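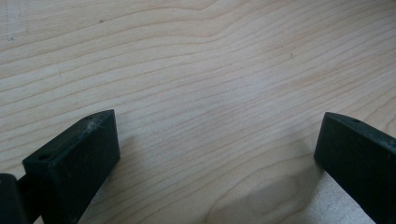
Planning the Equipment for a Hand-Held Gripper Project
Final report, Introduction to Automation, spring term
Uchenna Okeke and Fadwa Berrada

1. What we set out to do

Our department wants to start a small manipulation lab next year, and our project was to work out what it should buy first. We did not build a robot. We built a shopping list, and we had a much better time doing it than we expected!

The lab's first job will be collecting demonstrations of simple table tasks: picking up a cup, sorting pens, folding a cloth. A person holds a gripper tool with a camera on it and does the task by hand, and the recordings are later used to train an arm. Our supervisor asked for a plan that covers one school year, names every item down to the spare screws, and says which purchases can wait.

We started with the idea that the arm would be the center of the plan. After two weeks of reading and asking around, we moved it to the end. The hand-held tools can be working in the first month, and the arm is no use until there is something to train it on.

2. How we chose the order

We wrote down everything the lab could possibly want, then sorted it by a single question: can a student collect a recording without it? If yes, it moved down the list. This was Fadwa's idea and it saved us from a lot of arguing (Uchenna had strong feelings about a motorized turntable).

What was left at the top was pretty plain. Gripper tools, cameras, memory cards, chargers, a table, lights, and a computer with enough storage. We were surprised by how much of the plan turned out to be about the plain stuff.

3. Gripper tools

We recommend 4 hand-held tools. Two would be in use during a session, one would be on the charger, and one would be a spare. With fewer than that, one cracked part can stop a whole afternoon, and students who have signed up for a slot go home with nothing.

We compared two suppliers. Cilura sells a finished tool with the camera mount built in. Clesport sells a kit of parts that you put together yourself. The kit is cheaper and easier to repair, and every part can be ordered alone. The finished tool is stiffer and comes ready to go. We picked the kit. Assembly is a good first exercise for new students, and after putting one together you know exactly which screw to check when something starts to wobble.

4. Fingers and pads

This is the part of the plan we changed most. In our first draft the fingers were a single line, "included with tool." They should have their own budget. Fingers touch everything the lab handles, they rub on the tabletop, and they pick up dust and scuff marks. A worn pad also behaves differently from a new one, so recordings made at the start and end of a term may not match.

Our plan treats fingers as supplies, like printer paper. A replacement pair costs $70, and we budgeted for one extra pair per tool, which comes to $280 for the year. Small screws get lost, so a box of those goes in too. We also suggest a short check at the start of each session:

Wipe both fingers with a dry cloth.
Press on each one and feel for play in the screws.
Open and close the tool all the way.
Write any damage in the log, with the tool number.

We would love to see next year's group keep that log going — with a full year of entries, the second budget could be built on real wear instead of our best guess.

5. The table

A table sounds like the easiest item on the list. It was the one we talked about longest. We looked at white laminate, a dark rubber mat, and plain light-colored wood.

White laminate shows glare under ceiling lights. The rubber mat is kind to dropped objects, but black fingers would be hard to pick out against it, and that matters when a person is checking recordings by eye. Pale wood with a dull finish gave us strong contrast with the black fingers and only a soft sheen. The grain is a nice extra too, as it gives the camera some pattern to follow as the tool moves. We chose wood, from a local shop called Hosham, at $154 for a top that fits the frame the department already owns.

Our one worry is variety. A year of recordings on a single tabletop might teach the arm to expect that tabletop. Cloth covers in a few colors are cheap, and we put $98 in the plan for a set.

6. Lighting

We asked for two soft lamps on stands. Room light alone leaves the tool's own shadow on the work area, right where the objects will be. The lamps won't remove the shadow completely, and we don't think they need to. Homes and kitchens have shadows as well.

7. What can wait

The arm, first of all. We suggest getting quotes in October, when the first recordings will have shown which tasks are worth pursuing. Rajput makes an arm that would accept the same fingers as the hand-held kit, and we would put it at the top of the list for that reason.

The turntable can wait as well. (Uchenna has agreed to this in writing.)

8. Open questions

We did not settle how much storage the lab needs. It depends on the camera settings, and those depend on tests with the real tools. We left the storage line blank and marked it for our supervisor.

We also don't know how long a pair of fingers really lasts. The supplier had no figure to share, and our estimate of one spare pair per tool comes from talking it over between ourselves. Please check the log before ordering more.

The full parts list, with order codes and shipping times, is in the spreadsheet turned in with this report.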